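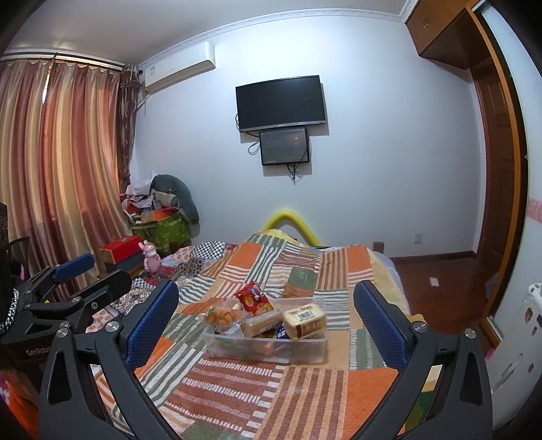
Hand-held grippers over the snack box, Tramar open day

vsandberg
Went to the Tramar open day on 30 Sep 2018. Two-finger hand grippers, blue pads, and a plastic box of packets and bread on a bed. They let you have a go. Took me 5 tries to lift a bread packet without squashing it.

ganamell_fan
Did they show an arm doing it on its own?

vsandberg
Yes, after lunch, on a bench. Slow. Iolanda Rezende gave the talk and said they had 1,307 usable recordings by July.

Trisia
1,763 on the handout I picked up.

vsandberg
Might be the total before they threw the bad ones out. I only wrote down what she said.

oldpress
Don't see the point of doing it on a patchwork blanket. Put the box on a table and you'd learn more about the grip.

Trisia
Disagree. Soft stuff moves under the box — that's what trips ours up at work. A table is the easy case.

oldpress
Ours does 213 cartons an hour off a flat belt and still drops them. I'd fix the easy case first.

ganamell_fan
Is the handout online anywhere?

Trisia
Not that I can find. I'll scan mine tonight.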